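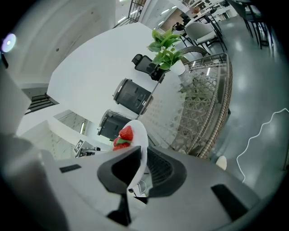
Susen Neighbors Help Board
Home > Food and Drink > Serving

Strawberries on a woven table: how do I keep the juice out of the weave?

hullandstem
Posted Oct 2, 2019
Viewed 3205 times

We have a break area at work with one of those woven tables, brown crisscross stuff, very pretty, sold to us by Lambrakis as "casual dining." I now think the casual part refers to how casually food disappears into it. A potted plant lives on it full time and has never complained.

I bring in strawberries for the afternoon lull. Small white plate, leafy tops left on, because I like the look of them and because hulling fruit at a desk makes people think you have no work to do. The trouble is what happens once people start eating. The tops get put down wherever the eater happens to be, somebody bites a ripe one at arm's length, and by the end of the day there are little pink dots on the furniture and seeds in places I can't reach with a fingernail.

I would like to know:

How to serve them so there's less dripping in the first place.
How to get dried juice out of a weave. I tried a paper towel and now I also have paper towel in the weave.
Whether the plant has to move. It looks nice there and it was on the table before I was.

Please don't suggest grapes. I have been offered grapes by everyone I've told.

3 replies

tidewater_pantry
50 people found this helpful

I looked after a tearoom full of wicker for years, so I have opinions, most of them bitter.

Start with the fruit. Wash the berries in cold water, leave them on a dish towel in one layer, and go do something else until they're dry to the touch. Half of what people call strawberry juice is rinse water that picked up some color on the way down. Keep the tops on, you're right about that. A berry with its leaves on has a handle, and it doesn't have a big wet hole in one end.

Then put out fewer. You don't say how many you serve, but I'd bet it's a heap. Four is plenty for a small plate: cluster them in the middle, leave a clear rim all the way around, and refill from a lidded box when they go. A heap sheds berries every time someone reaches for the good one at the bottom, and someone always does.

Put a second saucer next to the plate for the tops, with one top already on it. If it's empty, people will admire it and use the table.

For the weave:

1. Let anything sticky dry completely. Wiping it while it's fresh pushes it down between the strands.
2. Go over it with a dry, soft toothbrush, along the strands first, then across. Hold the vacuum nozzle in your other hand and catch the seeds as they come up.
3. Mix a few drops of dish soap in a bowl of warm water. Dip the brush, shake it nearly dry, and work on the pink spots only.
4. Blot with a cotton cloth. The paper towel you already know about.
5. Leave it alone until the next day before you put food on it again.

If your table has a glass top, clean the glass and then look hard at the edge, where it meets the weave. Everything that rolls ends up there. If the glass lifts out, get a second person to help you lift it.

The plant can stay. Push it back to the far side so the leaves hang over that edge and not over the food, and put the plate close enough to it that the two look like they were introduced.
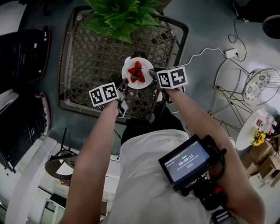 drulus_owner_49

I have the Drulus side table, which is also woven, and I just spray it with Zederine and wipe. Takes 2 minutes. Mine did go a bit dull in one corner but that's the corner by the window so it could be the sun.

Have you thought about grapes

parsnip_weather

Seconding the toothbrush, with one correction to the above: find out first whether you have real rattan or the plastic kind. Turn the table on its side if you can and look underneath where the ends are tucked in. Real strands are a bit uneven and have a grain. Plastic ones are all the same width and the cut ends look like drinking straw. Plastic can take a lot more water than step 3 allows, and mine gets a damp sponge every week. Real rattan should stay as dry as you can manage, and I wouldn't put any spray on it without trying it on the underside.

I'd skip the placemat, in case anyone is about to recommend one. I used a red one for a whole December and it hid the juice so well that I found it in January.

As for the plant, check whether it drips out of the bottom when it gets watered. I blamed raspberries for a brown ring for months and it was the fern.

hullandstem

Thank you, mostly. Dry berries and a smaller pile tomorrow, and I've already stolen a saucer for the tops. I looked underneath and the ends do look like drinking straw, so Lambrakis and I will be having a talk about the word "natural."

The plant stays.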